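Grunby hand-held gripper trials, bedroom set: README

Version 2, updated in March. Maintained by Kamol Yimyam and Abrehet Wubshet.

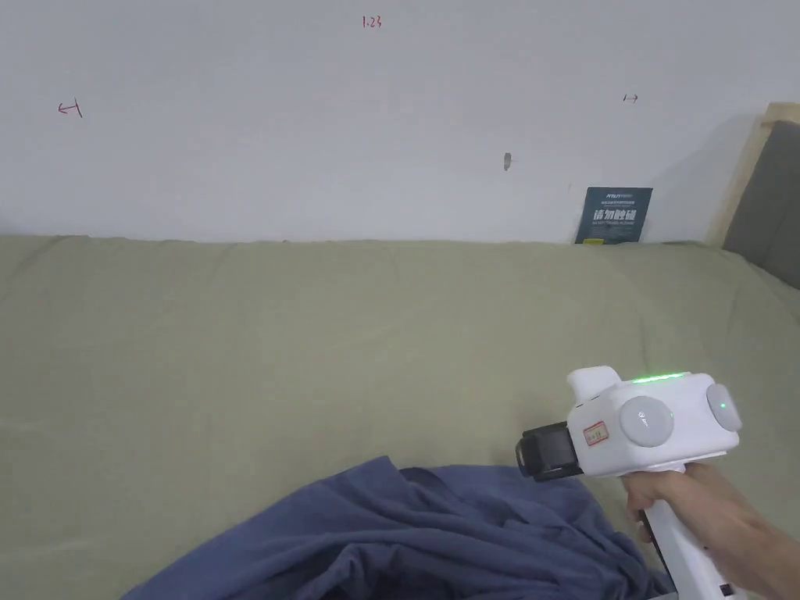

Usa Saengthong wrote to us after version 1 that a comparison of two grippers on cloth means little if the start pose of the cloth is not the same for both. She is right, and version 2 changes the protocol for this reason. See "Start pose" further down.

What is in this set

The set compares two hand-held grippers, the Grunby and the Prurkero, on soft household items on a bed. A person holds the gripper by its handle and does the task with it. No arm is used in this part. The arm recordings made with the same fingers are in a separate set, called Bistgate, which has its own README.

There are 3,445 episodes in total. Each episode is one attempt at one task, from the first movement of the gripper until the operator says "stop" or 40 seconds are over. Failed attempts are kept and have the label "fail". Please do not remove them before you compute a success rate.

Tasks

flat_pick: pick up one layer of a flat cloth by its edge.
heap_pick: pick up any part of a crumpled garment and lift it clear of the bed.
fold_half: fold a garment once, starting from flat.
drag: move a garment across the sheet without lifting it.

The heap_pick task has the most episodes, because here the two grippers differ most. With the Prurkero, the operator must usually choose a ridge in the cloth and come from above. The Grunby accepts a lower angle, but its front module comes close to the fabric and in deep folds the view can become completely dark. We mark these episodes with "occluded = yes".

Lighting and background

We kept the light even and did not change the bed or the wall during the recording. Distances are written on the wall by hand and belong to the setup. If you crop the recordings, keep the marks inside the crop, or you will lose the reference for the scale check.

Dark blue garments on a green sheet gave good separation for our segmentation. A black garment was tried for one morning and given up. Those recordings are not included.

Start pose

In version 1 the operator dropped the garment by hand and started. In version 2 the garment is dropped from a fixed height of 40 cm, always from the same side, and the same garment is used for both grippers before it is changed. This does not give an identical heap, of course. It only makes the heaps similar enough that the average over 500 drops is stable.

Abrehet proposed to use a rigid mold to shape the cloth. We tested it and the heaps looked too regular, so we did not continue — but the mold is still in the lab at Sukprasert if somebody wants to borrow it.

File layout

episodes/ one folder per episode, named by gripper and number
labels.csv task, gripper, operator, result, occluded, version
calib/ one calibration file per gripper and per operator
notes.txt remarks of the operators, in the language they wrote them

The column "version" tells you which start pose was used. Do not mix version 1 and version 2 in the same table.

Known problems

In 130 episodes the clock of the gripper and the clock of the head camera are not aligned. They are listed in calib/drift.txt. A constant shift is enough for most of them.

Boonmee Jaidee is left-handed and did only the Prurkero episodes. If you compare operators, leave him out or report him separately.

The opening width of the Prurkero is read from the motor, and the Grunby value comes from the camera. The two numbers have the same unit but not the same noise. We do not recommend to compare small differences under 2 mm.

Changes

Version 2: new start pose, column "occluded", drift list added.
Version 1: first release, flat_pick and heap_pick only.

Questions about the labels go to Tomás Frade. For the calibration files, please write to Kamol and include the episode name.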